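Home | News | Interviews | Projects | Contact

Teaching a planner to say no: a talk with Dewanti Ngui

Dewanti Ngui writes the grasp planner at Girar, where she leads the software side together with Arif Yusof. Before that she worked for two years on route planning for delivery vans, and she says that the change was smaller than her friends expected. "A van and a hand have the same question," she told me. "Where can I go, and what will I touch on the way?"

We met at nine in the morning, before the office became loud. I asked her first about Oro, the tool which her team released inside the company in November. Oro takes a candidate grasp from the planner and gives back a score, together with a short text that explains the score. The text was her idea. "Before, we had only a number. If the number was bad, Arif opened the log and read for one hour. Now he reads one line, for example that the left finger comes too near to the table."

Not everyone in the team wanted it. Syahrul Mangundap, who looks after the controller, was afraid that the text would make each call slower. They measured it, and the cost was 2 milliseconds. "He accepted this," she said, "but he still turns it off on his own machine."

The team keeps 115 test scenes in simulation, and each change in the planner must run through all of them. I asked if this is enough. She thought for some time. "For the planner, yes. For perception, no. Perception needs more variety in the surfaces, and we started late with this." 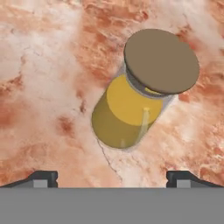
Surfaces are now the part of the work she likes most. The renderer changes the texture under the object, so that the segmentation cannot learn one plain table by heart. "People look at this pink marble and think we have chosen it for beauty," she said. "But look at the veins, they are rust colour and they go in every direction. And the jar is clear glass with something yellow inside, so where is its edge? The lid is easy, it is flat and brown. It is also wider than the jar, and the fingers must know this before they close." In her opinion the planner should be allowed to refuse when the mask is not certain – a refusal costs one more look, and a wrong grasp can cost the object.

Her next task is to make the refusals less frequent. At present the planner is allowed 20 candidates before it gives up, and she would like it to stop earlier when all of them fail for the same reason. Syahrul has asked for a change in the message format at the same time. She has not answered him yet.

Related
Azlan Manurung on writing drivers for Sheehan
Anow: a small viewer for large logs
Aiman Sutanto: why our simulator runs at night

Last updated: November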